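### 3.2 Raumklima und Feuchtelast in der Garderobennische

Die Feuchteabgabe von Textilien wird in Wohnraummodellen meist pauschal angesetzt. Für die Baureihe Staseo wurde sie dagegen getrennt nach Nische und Hauptraum bilanziert. Grundlage sind 1697 Stundenwerte der relativen Luftfeuchte, erfasst mit Loggern des Typs Radia in 4 Wohneinheiten. Werte während der Stoßlüftung wurden nicht ausgeschlossen.
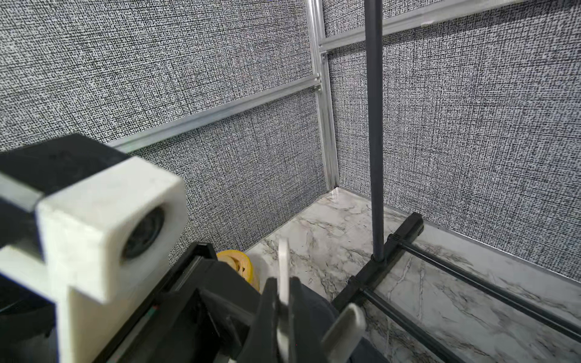

Der Luftwechsel wurde mit dem Verfahren der Konzentrationsabnahme bestimmt. Als Abbruchkriterium galt eine CO₂-Differenz zur Außenluft von 600 ppm. In Innenecken ist der konvektive Wärmeübergang vermindert; die Oberflächentemperatur liegt dort unter dem Wert der ungestörten Wand. Das Modell Oline bildet diesen Effekt über einen reduzierten Übergangskoeffizienten ab, das Modell Gaber über einen zusätzlichen Widerstand in der Grenzschicht. Beide Ansätze liefern im stationären Fall vergleichbare Ergebnisse, weichen aber bei kurzen Feuchtespitzen voneinander ab. 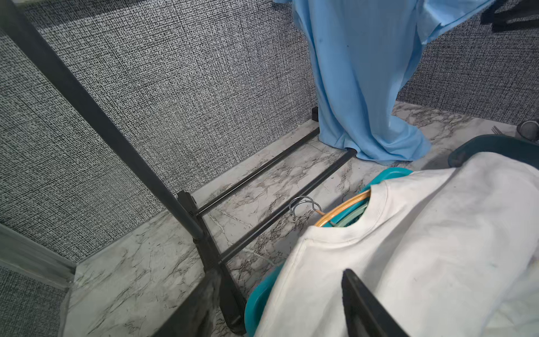
*Abb. 4: Kleiderständer vor einer Innenecke mit gemusterter Tapete.*

Die mittlere relative Luftfeuchte im Hauptraum betrug 49 %. Für die Nische ergibt sich bei gleichem Wasserdampfpartialdruck aufgrund der niedrigeren Temperatur ein höherer Wert. Die Sorption der Wandbekleidung wurde in beiden Modellen vernachlässigt, was die berechneten Spitzen tendenziell überhöht. Eine Kopplung mit feuchteabhängigen Materialkennwerten ist Gegenstand von Abschnitt 3.3.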